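Robot Learning Seminar, handout for session 4
2/18/20
Notes by Yuto Hirose

Topic: imitation learning for two arms that share one table

Last session we looked at one arm copying demonstrations. With two arms the action vector doubles in length, and the policy also has to learn when one arm should wait for the other. Most failures in the Velik runs came from waiting, and few came from grasping.

Setup. Two arms, each with a parallel gripper and a camera at the wrist. A further camera is worn at chest height. The objects are small cubes. The arms are driven by hand during a demonstration, and joint positions and images are stored together.

Data. We had 800 demonstrations from September and grew the set to 2000 over the winter. The held-out set was not changed.

Two policies were compared.

Joint policy: one network sees all the cameras and outputs commands for both arms.

Split policy: one network per arm. Each sees its own wrist view plus the chest view, and nothing from the other wrist.

Result. With 800 demonstrations the split policy did better. With 2000 the joint policy passed it, mostly on trials where both arms wanted the same part of the table. The split policy tended to stop there, with both arms holding still until the time limit.

Something to check before the next session: a cube that one camera loses may still be in view of another. Go through the views below and ask what each network would know from them.
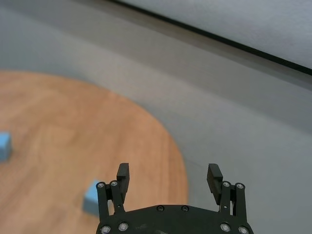
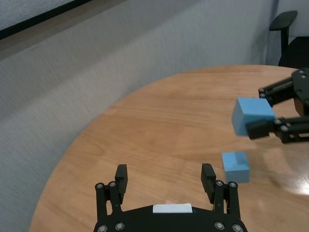
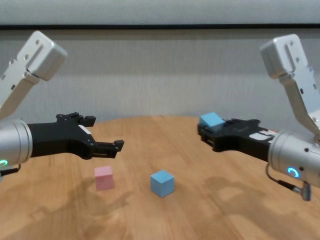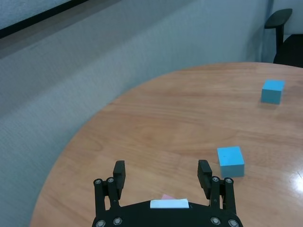 Tetsuya Matsuda objected to the comparison when he read a draft of these notes. The joint network has more weights, he wrote, so the gain at 2000 could come from size alone, and he would want a split pair of equal size trained for the same 3000 epochs before believing it. That run is not done yet.

Reading for next time: the Skirnden report, section 4.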